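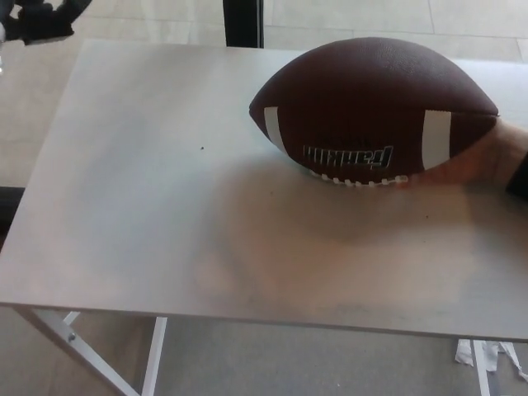 Kadisen, 2 Jul 2022

Figure 4. Football on the work table, with a hand at its right end.

4.3 Grip Loss During Handover

Of the 400 handovers run in June, 70 ended in a fault. The most serious type was early release, in which the gripper opened before the person had a firm hold on the object. The football (Figure 4) was included in the set for its pointed ends and pebbled surface. Review of the logs by Sutrisno Wuisan traced five early releases to the wrist force sensor, which read a light touch on one end of the ball as a full pull. The Huvon controller then skipped its hold check and opened the fingers at once. No injuries were reported. The release threshold was raised and a second check was added, requiring a steady pull before opening. Until the change has been tested on heavier objects, operators at the Allau site are instructed to keep their free hand clear of the fingers.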